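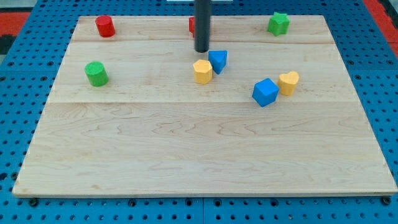 August 13, 2020

Block day! I have been looking forward to this since July, when I finally talked myself into buying that maple board, and I'm so happy with it I could sit and stare at the grain all evening. The widest plank, the one nearest me, has these swirls that look just like the lines on a hiking map. I keep following them with my eyes and losing my place.

And then the colors on top of it! Red, green, yellow, blue, two of each, on that pale wood with the bright blue pegboard showing all the way around. I grew up with a bucket of plain blocks from a rummage sale in Calport, every one of them chewed, and I would have traded the whole bucket for one red cylinder like this. They have that soft, matte look that makes you want to pick them up.

I paid 55 dollars for the board, which felt like a lot in the shop and feels like nothing now. The man at the counter in Rivden wanted to sell me a darker one for 50. Walnut, very handsome, but the blue blocks would have sunk right into it. I said no twice and walked out grinning.

Tried to draw the layout in my notebook after lunch. The cylinder came out fine, the wood grain came out like spaghetti. Did it over in colored pencil and liked that much better - my yellow is down to a stub though, so I need to put yellow on the list. Also masking tape and a decent eraser.

Big thought of the day: a set of patterns, one to a card, for the cousins' kids in Brernton. Start with simple ones, a row by color, then a square, then something really mean with the greens at opposite corners. I could do up to 6 cards before the weekend if I don't fuss over the lettering (I will fuss over the lettering).

It rained from four o'clock on and I hardly noticed. Soup for supper, standing up. Tomorrow I want to try oil on a scrap of maple before I go anywhere near the real thing, and call the shop to ask which kind they use.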